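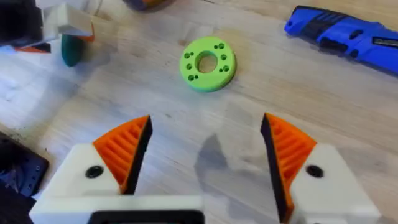 The Arnlow gripper open in front of the printed ring, as seen by the wrist camera.

Arnlow: a gripper with replaceable pads, built on a shared bench
March 2023

The first thing Kristaps Jõgi brings up when asked about his gripper is backlash. He has been building the Arnlow, a two-finger gripper for a small desktop arm, in the shared workshop at Nomomthorpe. The fingers have been redrawn more often than any other part of the machine, and he would prefer to talk about the gears.

"Everyone looks at the fingers because that's the part that's orange," he says. "The fingers are easy to change. If the drive has slop in it, you can put anything you like on the end and it will still close in a slightly different place every time."

The drive is a single servo turning a pinion between two racks, one per finger, so both sides move together and meet on the centerline. In the first version the racks ran in printed slots with no adjustment. They were tight when new and sloppy after a week. The current version has a brass shim on one side of each rack and a set screw to push the shim in. Jõgi adjusts it by feel, closing the fingers by hand with the servo off and backing out the screw until the motion stops dragging.

He tried measuring it with a dial indicator. The number changed depending on how hard he leaned on the arm, so he gave that up.

The body of each finger is a white plastic shell with flat angled faces, and the pad is a separate orange part fixed to the inner side, next to a black screw. The split came out of a failure. The early fingers were printed in one piece, and when a gripping face wore out or tore, the whole finger had to be reprinted and the arm had to be calibrated again afterward. With the pad as its own part, the body stays where it is.

"I can swap a pad and be running again before I've lost my place in whatever I was doing," he says. "The body locates the pad. The screw only holds it there. I had that backwards at first. I was using the screw to locate it, and every time I took it off, it went back on somewhere else."

The ribs on the pads run at a diagonal. On the earlier pads they ran straight across, and Jõgi found that a part with a thin edge could settle into the groove between two ribs and stay there when the fingers opened. A diagonal rib gives a horizontal edge nowhere to sit. The drawback is that the pad flexes unevenly, a little more toward one side, and a tall object can turn as the fingers close on it. He has not solved this. For flat parts he does not think it matters.

The black strip along the inner gripping edge went on later than the rest. The bare pads held well on painted or rough parts and slipped on smooth printed ones, and nearly everything he picks up is printed. He cuts the strip by hand with a knife and a steel rule. Getting it to follow the edge all the way to the tip took several attempts, and the tip is still where it lets go first.

"Contact cement, both sides, wait longer than you want to," he says. "If the tip lifts, I redo the whole strip. Patching it leaves a step and the camera sees the step."

The camera is mounted at the wrist and looks out past the fingers, which stay in view along the bottom of the picture. Jõgi considers this useful. His software finds the inner edges of the two pads before each pick and uses them to work out where the midpoint of the grip is, and that corrects for whatever the camera bracket has done since the last time. The bracket is a printed arm with one bolt through it, and he describes it as the weakest part of the design.

"It creeps," he says. "Put a load on printed plastic and leave it in a warm room, and it moves. I could machine one in aluminum. I don't have a mill, and the one at the shop has a waiting list. So I measure where the fingers are and don't worry about where the bracket is."

Color was chosen for the same purpose. Orange separates cleanly from the pale wood of the table in the color space he uses, and the black edge gives a sharp line for the software to fit. An early set of pads was printed in gray and the fitting routine kept locking onto the gripper's own shadow on the table. Shadows are still a nuisance. The gripper throws one into the middle of the work area under the bench lamp, and the outline changes as the fingers open and close. Jõgi masks part of it out and puts up with the rest.

The test part is a thick lime-green ring, 3D printed, with a large hole through the center and small holes dotted around its face. He uses it because it can be picked up in more than one way. The fingers can close on the outside, or one can go down through the center hole and the pair can pinch the wall. Closing on the outside is simple when the ring is near the middle of the grip and unreliable when it is off to one side, where the first finger to touch pushes the ring along the table before the second one arrives.

"People assume a ring is easy because it has no orientation," Jõgi says. "It has no orientation until you want it on a peg plate. Then the small holes have to line up, and you've got to find them from above, at an angle, with the lamp in the wrong place."

Finding the small holes is the current work. The ring appears to the camera as an oval, so the software fits an ellipse to the outer edge and another to the center hole, and uses the pair to flatten the view before it looks for anything smaller. The small holes show up as dark spots. Under good light this works. Under the overhead tubes at the far end of the workshop it often does not, and a spot gets dropped or an extra one turns up where a layer line has caught the light. He has been trying a second look from a different wrist angle, keeping only the spots that appear in both. It slows the cycle down.

The peg plate needs the ring placed to within 2 mm. His best run so far was 600 pick attempts over one long session, started by hand and left mostly alone, with the ring returned to a random position by the arm itself after every pick. He logged the failures with the position of the ring and the servo current. Most of them were at the far reach of the arm, where the elbow is nearly straight and a small joint error becomes a large one at the fingertips. The gripper was at fault less often than he had expected, and he was somewhat annoyed by that, having just spent 8 weeks on the gripper.

Servo current is also how he decides whether the fingers have hold of something. The controller is a Niskanen board, bought used, that reports current for each channel. When the fingers meet resistance the current climbs, and if it climbs before the fingers have reached the closed position, the software assumes there is a part between them. There is no force sensor. He had one on the bench for a while and took it out when the cable kept fouling on the wrist.

"Current tells you that you've hit something," he says. "It doesn't tell you that you've picked it up. I've had it carry nothing across the table with full confidence, when the rack was binding. That's how I found out the rack was binding."

Payload is limited to 200 grams, a figure set by the arm. The gripper would take more. Jõgi has cut the weight of the finger bodies by hollowing them out with ribs inside, at the cost of a longer print and more support material to dig out. He thinks one more round of that is possible before the walls get too thin around the screw.

The software goes by the name Plelum, and he does not recommend that anyone use it yet. It began as a script for moving the arm with a game controller and still has parts of that in it. The calibration routine is separate and better written. He rewrote it in January after a power cut left a half-written calibration file that the arm then obeyed, driving the fingertips into the tabletop. The routine now writes to a temporary file and swaps it in when complete. The arm also refuses to move if the file's date is missing.

Asked what he would do differently, Jõgi goes back to the racks. He would buy them. Printed teeth wear in quickly and then keep wearing, and he has kept a drawer of spares ready since the first pair failed. Metal racks of the right pitch exist, but they are sold in lengths far longer than he needs, and the housing would have to be redrawn to fit.

He is also undecided about the opening width. The fingers currently open wide, with plenty of table between them, and that helps with a badly located part. It also means they knock into whatever is near the part. On a clear table this costs nothing. On the bench as he usually keeps it, with tools lying at the edges, he has had to limit how far toward the sides the arm may work.

"The next change is partial opening," he says. "Open to the width of the part plus a margin, go down, close. It's a small amount of code. I have to trust the width measurement first, and at the moment I trust it in the middle of the table and not much past that."

The finger and pad files will go up once the screw boss is settled. The camera bracket will be left out until he has one that holds still.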